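1 Aug 2022
By Monique Pons

The two-arm cell at Levley gets its service every 2,000 cycles. Sugeng Majimbun, the maintenance technician, had this one at 1,661 when the left jaw started closing off centre. He pulled the service forward.

He begins with the finger screws, torqued in pairs, then jogs the gripper up to a capped water bottle to judge clearance on each side.
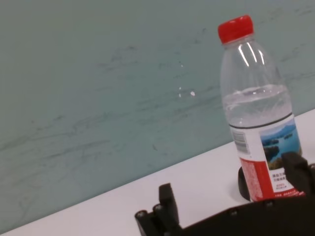
Bottle between the fingers, seen from the wrist camera.

An offset under load usually traces to the finger mount. Majimbun shims the mount, re-zeroes the jaw and logs the new value in Porero, the cell's control software. Both arms are then brought back to the shared work area and checked against the same target. 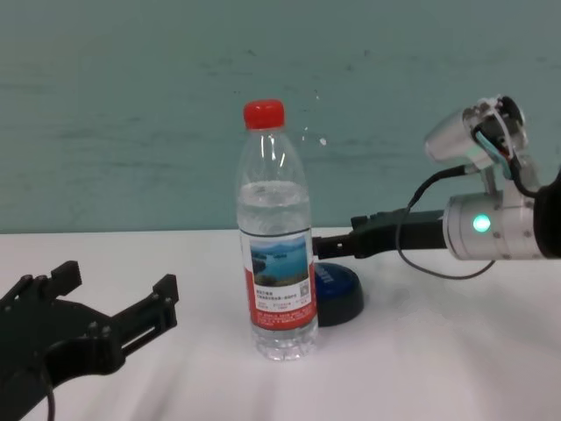 Camera and cable

Wrist cameras are recalibrated last. The cable is inspected for chafe at the joint and its slack reset; a tight loop in February cost the cell a connector. With the jaws open and nothing in the grip, focus and exposure are compared with the stored reference.

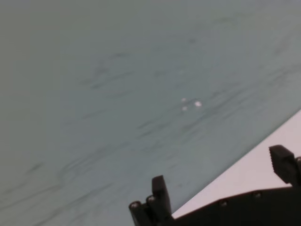 Any drift beyond tolerance means a new hand-eye calibration, run from program 459. Majimbun signs the sheet and returns the cell to automatic at reduced speed.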